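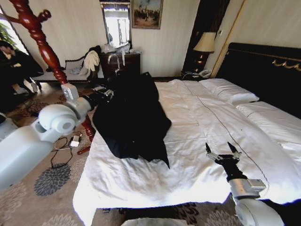
Abb. 4-1: Schwarzes Kleidungsstück auf weißer Bettdecke

Übersicht Inbetriebnahme Pflege Störungen Service

Lesezeit: 5 Minuten

4 Auffrischen von Mänteln und Jacken mit dem Dampfglätter Trodik

4.1 Geltungsbereich

Der vorliegende Abschnitt gilt für den Dampfglätter Trodik mit Standfuß, Teleskopstange und Dampfschlauch. Er beschreibt die Behandlung von Oberbekleidung aus Wolle, Baumwolle und Mischgewebe. Für Hemden, Blusen und Vorhänge gelten die Abschnitte 5 und 6. Leder, Samt, gewachste Gewebe sowie Kleidungsstücke mit geklebten Applikationen dürfen mit dem Gerät nicht behandelt werden.

Maßgeblich ist in jedem Fall das Pflegeetikett des Kleidungsstücks. Widersprechen sich Etikett und Anleitung, so ist dem Etikett zu folgen.

VORSICHT – Verbrühungsgefahr! Richten Sie den Dampfkopf niemals auf Personen oder Tiere. Behandeln Sie Kleidung niemals am Körper.

4.2 Vorbereitung des Kleidungsstücks

1. Leeren Sie sämtliche Taschen, auch die Innentaschen.

2. Schließen Sie Knöpfe und Reißverschlüsse bis zur Brusthöhe. Gürtel werden abgenommen und gesondert behandelt.

3. Bürsten Sie den Oberstoff mit der mitgelieferten Kleiderbürste in Strichrichtung ab. Bei dunklen Stoffen empfiehlt sich eine gute Beleuchtung, da Staub und Fusseln sonst leicht übersehen werden.

4. Prüfen Sie den Stoff auf Flecken. Flecken müssen vor dem Dämpfen entfernt werden, weil Wärme und Feuchtigkeit sie dauerhaft im Gewebe binden können.

5. Hängen Sie das Kleidungsstück auf den Formbügel. Die Schulternaht muss auf der Bügelkante aufliegen.

Hinweis: Mäntel und Jacken sollten nach dem Tragen nicht längere Zeit zusammengelegt auf dem Bett oder über einer Stuhllehne verbleiben. Druckfalten im Futter lassen sich nur mit erhöhtem Aufwand glätten.

4.3 Befüllen und Aufheizen

1. Stellen Sie sicher, dass der Netzstecker gezogen ist.

2. Nehmen Sie den Wassertank nach oben ab und füllen Sie ihn bis zur Markierung mit Leitungswasser. Bei hartem Wasser ist eine Mischung mit destilliertem Wasser zu gleichen Teilen zulässig. Parfümwasser, Weichspüler und Wasser aus Wäschetrocknern sind nicht zulässig.

3. Setzen Sie den Tank ein, bis er hörbar einrastet.

4. Ziehen Sie die Teleskopstange vollständig aus und verriegeln Sie beide Klemmen. Der Dampfschlauch darf nicht geknickt sein.

5. Schließen Sie das Gerät an und drehen Sie den Wahlschalter auf die gewünschte Stufe. Die Kontrollleuchte blinkt während der Aufheizphase und leuchtet nach 33 Sekunden dauerhaft.

Bei der ersten Inbetriebnahme kann ein leichter Geruch auftreten. Lassen Sie in diesem Fall Dampf in den freien Raum ab, bis der Geruch nachlässt – das Fenster sollte hierbei geöffnet sein.

4.4 Dämpfen

1. Halten Sie den Dampfkopf senkrecht und lassen Sie Kondenswasser zunächst über einem Tuch austreten.

2. Beginnen Sie am Kragen. Führen Sie den Dampfkopf langsam von oben nach unten und spannen Sie den Stoff mit der freien Hand am Saum. Tragen Sie dabei den Schutzhandschuh.

3. Behandeln Sie anschließend die Ärmel, danach Vorder- und Rückenteil.

4. Wenden Sie das Kleidungsstück und glätten Sie das Futter auf der niedrigsten Stufe. Futterstoffe aus Acetat oder Viskose erfordern einen Abstand von 20 cm.

5. Lassen Sie das Kleidungsstück auf dem Bügel auskühlen und vollständig trocknen, bevor Sie es in den Schrank hängen.

ACHTUNG – Sachschaden! Das Dämpfen auf Matratzen, Bettdecken oder Polstermöbeln ist nicht gestattet. Feuchtigkeit kann in die Füllung eindringen und dort zu Stockflecken führen. Für das Arbeiten auf waagerechter Fläche ist ausschließlich die Auflage Sayce (Zubehör) vorgesehen.

4.5 Außerbetriebnahme und Entkalkung

Schalten Sie das Gerät nach Gebrauch aus, ziehen Sie den Netzstecker und entleeren Sie den Tank nach dem Abkühlen. Restwasser darf nicht im Gerät verbleiben. Der Schlauch wird lose in die Halterung gehängt.

Nach 3000 Betriebsminuten leuchtet die Entkalkungsanzeige. Verwenden Sie zum Entkalken das Mittel Rakham gemäß Abschnitt 8. Essig und Essigessenz greifen die Dichtungen an und führen zum Erlöschen der Gewährleistung.

4.6 Verhalten bei Störungen

Kein Dampf trotz leuchtender Anzeige: Sitz des Wassertanks prüfen, Schlauch gerade ausrichten.

Wassertropfen auf dem Stoff: Gerät vollständig aufheizen lassen, Dampfkopf senkrecht halten. Bleiben Ränder zurück, ist die betroffene Stelle nach dem Trocknen nochmals aus größerem Abstand zu dämpfen.

Glänzende Stellen auf dunkler Wolle: Behandlung abbrechen, Stoff trocknen lassen und gegen den Strich ausbürsten.

Lässt sich eine Störung auf diese Weise nicht beheben, wenden Sie sich bitte an den Kundendienst der Trirnska. Das Gehäuse darf nur durch autorisiertes Fachpersonal geöffnet werden.

Redaktion: Rhiannon Meredith. Fachliche Prüfung: Cadi Parri.
Stand: 13. Januar 2019

Verwandte Abschnitte
Hemden und Blusen dämpfen
Vorhänge im hängenden Zustand glätten
Auflage Sayce: Aufbau und Reinigung
Entkalken mit Rakham
Ersatzteile und Zubehör bestellen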